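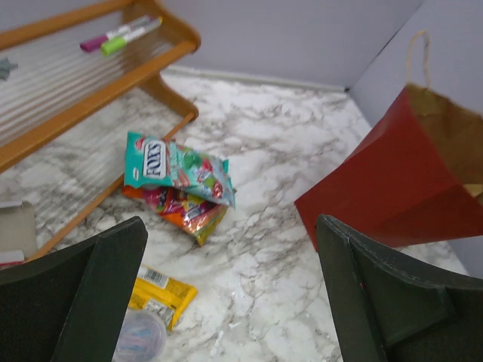
Re: [pekura-ops] Remmont open day – worth going?

21/11/2022, Fionnuala Ó Dubhghaill
5 min read

Dale wrote:

> Did anybody make it out to the Remmont open day? I had to cover the
> Ogbonna store and missed it. My regional lead went to the morning
> session and came back talking like we should have two Losel arms
> packing gift orders by spring. She says it cleared the table every
> time she looked and that it "just learns from people showing it."
> They quoted her 1263 demonstrations for the bagging task and a 98
> percent success rate. I'd like to believe it. Is it real, or is it
> a trade show trick? And would it cope with our candy wall?

I went in the afternoon and stayed until they started putting the chairs away, so I'll tell you what I saw. It's real in the sense that there's an arm and it moves by itself for a good part of the time. I would not spend spring money on it.

The job they had it doing was tidying a tabletop: candy packets, a couple of markers, a wooden rack with a shelf, a red paper gift bag with a twisted handle. If you're in the business of selling small shiny things in paper bags, you can see why your lead got excited. It looks a lot like the end of our counter on a bad afternoon.

Start with the bag. They had it lying on its side with the mouth open. Think about how our people fill a gift bag. It stands up, you drop things in, the handles flop wherever they like and you push them back with your wrist. With the bag on its side the arm can slide things in low, and nothing has to fall. Fine, but then somebody has to stand it up afterward, and when I asked who, the presenter said that was "a downstream step." So you still have a person there. The handle also worries me more than it seemed to worry them. A loop of twisted paper sticking up by the opening is exactly what a gripper finger is going to snag on, and I watched it do that twice. Both times a staff member reached in and moved the bag back, and the run carried on as if nothing had happened.

Which brings me to the 98 percent. I asked what counted as a success and got a long answer. As far as I could follow it, they score single pickups, and an attempt that a person rescues is scored on whether the packet ended up gripped. Nobody in our stores would measure it that way. An order is right or it's wrong. If you have six items in an order and each one goes right 98 times in a hundred, work out how many orders you'd be opening back up by closing time.

The 1263 figure I have no reason to doubt. There was an operator in the corner giving more demonstrations while we ate our sandwiches, and he was quick. But I asked how many of those used more than one layout, and was told 294 had "varied object placement." The others started from more or less the same arrangement. I don't blame them, you have to start somewhere, but "it just learns from people showing it" leaves out that it was mostly shown the one thing.

On the candy wall: this is the part I'd want your lead to think about. One of the packets on the table was a teal Fox's one, lying across another wrapper so the two overlapped. That was the most interesting moment of the day for me because it's what our bins look like all the time. The arm went for the top packet, hesitated for long enough that people began talking among themselves, and came up with both. The presenter called it a good grasp. Our till would call it a stock discrepancy. Crinkly packs with a bit of air in them shift when you touch them, and the shine can't help, if the thing is working from a little camera down by the fingers. I did ask about glare. They said lighting would be "addressed at install," and I've had enough installs to know who pays for that.

To be fair to them, the markers were good. Putting two pens next to each other on a shelf is fiddly, and I'd expected it to knock one off. I saw the run three times and it managed it every time, slowly. It's also a rigid object with a cap on it, so it holds still. If we sold nothing but markers I'd be writing a different email.

Speed: I timed one full clear on my phone, from the first move to the arm parking itself, and got 126 seconds. I left out the pause where they swapped a cable. Our seasonal hires do the same number of things in well under half a minute while telling you about their weekend. Remmont says it'll get faster. It may. They also say the price will come down, and they wouldn't put the present price on paper, so I can't tell you what it would be coming down from.

A few things I'd ask for before anybody signs anything:

- A run with our stock, our bags and our bin sizes, laid out by us and changed between runs.
- Whole orders scored, with every human touch counted as a miss.
- Somebody other than the presenter pressing start.
- A straight answer on who retrains it when the supplier changes a wrapper, and how long that takes. (We had new packaging on three lines this November alone.)

I put the first two to the Losel product person at the end and she didn't flinch, I'll give her that. She said they'd be open to a day at a customer site in the new year and took my number. If it happens I'll bring a crate from the candy wall myself, the worst one I can find, with the split packs left in.

Dale, if your lead still wants to go ahead, ask her what she saw between runs. The morning group was seated behind the rope, I gather, and the afternoon group was allowed up to the table, and I think that accounts for most of the difference between her report and mine. The resets were all done by hand, by two people, and they took longer than the runs did.

Sandwiches were decent. Parking is behind the building, and the sign for it is facing the wrong way.

Fionnuala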